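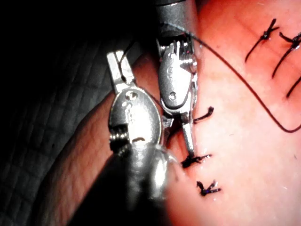 Dindside clinic adds evening stitch checks, and I went along

4 September 2026

If you've ever had to beg your boss for a morning off so a nurse could look at your stitches for two minutes, this one's for you. The Carroll Street clinic in Dindside has started evening hours for wound checks and stitch removal, and I stopped in this week to see how it's going. (Pretty well! I got a seat, which at Carroll Street is news all by itself.)

The new hours run from 4 to 8 p.m., and you don't need an appointment if your stitches were put in at Carroll Street or over at the Bramonier hospital. If they were put in somewhere else, call ahead so the front desk can ask for your paperwork. Bring the sheet they gave you when you were sent home. I know, I know, mine is always in the recycling by the next day too, but it has the date your stitches should come out, and that date is different for a knee than it is for an eyebrow.

Leonidas Rallis runs the nursing side of the clinic and has been pushing for this since last December, when people were driving all the way out to Flomgate and sitting in the emergency room there for something that takes less time than a haircut. He told me 23 people came through on the first evening. He'd planned for 11.

"We ran out of the small dressings," he said. "I had to go digging in the back."

I asked him what he sees most, and he didn't even have to think about it. Kitchen knives. Bagels and avocados, mostly, plus one man who had been trying to separate frozen burgers (I have done this, and I am not going to do it again). After that it's kids' chins and people who had a mole taken off and aren't sure if the spot looks right. He'd like those people to come in sooner. Some of them sit at home for days looking at pictures on their phones and getting more and more worried, and then it's fine, or it isn't fine and he wishes he'd seen it earlier.

So what should send you in? I wrote down what he said. If the skin near the cut is getting redder or more swollen as the days go by, if it's warm, if there's pus or a bad smell, or if the edges have pulled apart, come in that day. If you have a fever along with any of it, or red streaks heading away from the cut, don't wait for 4 o'clock to roll around. Call a doctor right away or go to the emergency room. A little itching is usually just healing, and he says please, please don't scratch.

He also has feelings about people taking out their own stitches. He gets it, it looks easy, there are videos. But he's had folks come in with half a stitch still under the skin, and one woman had used the scissors from her sewing box. "Just come see us," he said. "We have the right scissors and we have a chair."

My neighbor Dot and I got to talking in the waiting room, and she was there with her grandson, who'd gone over the handlebars on the big hill by the reservoir. He was in and out before I'd finished my coffee, and he came out with a sticker and a lot of opinions about how it hadn't hurt at all. Dot used to take her own kids to Flomgate for this sort of thing and says the parking alone used to ruin her day.

A few odds and ends before I forget. Use the side door on Carroll Street, as the main one is locked after the daytime clinic closes. The lot behind the building is free in the evening. Street parking is a mess right now with the water main work, so don't even try it. The evening clinic can't put new stitches in, so a fresh cut that's gaping or won't stop bleeding still means Bramonier or Flomgate.

The clinic is trying the new hours through December, and then the board will look at the numbers and decide whether to keep them. There's a comment box by the side door if you want to weigh in. I put a card in on my way out asking for better coffee.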